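Does a tube light make a white desk worse for glare?
Posted by Sidra Tanoli, May 17, 2024

We've taken a room with white walls, a white ceiling and a timber floor, and the only light is one long fluorescent tube. My brother-in-law swears a Kevdale diffuser will fix the glare. It's $200 and I have my doubts. Has anyone fitted one who isn't selling them?

Noman Usmani
Keep your money for now. White on white throws light everywhere, and a cover won't change the paint. Ours is much the same, tube overhead and a mesh-back chair on bare boards:

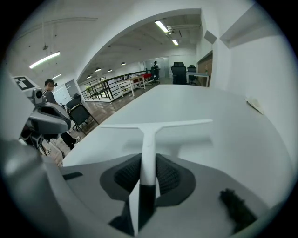

Bushra Memon
Not convinced it's the paint, Noman. Try this before buying anything:
Turn the desk side-on to the tube.
Lay a dark mat or a bit of felt where you work.
Swap to a warmer tube if the fitting takes one.
I did the first two and stopped squinting. The "anti-glare" spray I bought was rubbish.

Shazia Malik
Get an LED panel, everyone has them now. Can't remember the brand, Zustau maybe. If you're renting, ask the landlord before touching the fitting.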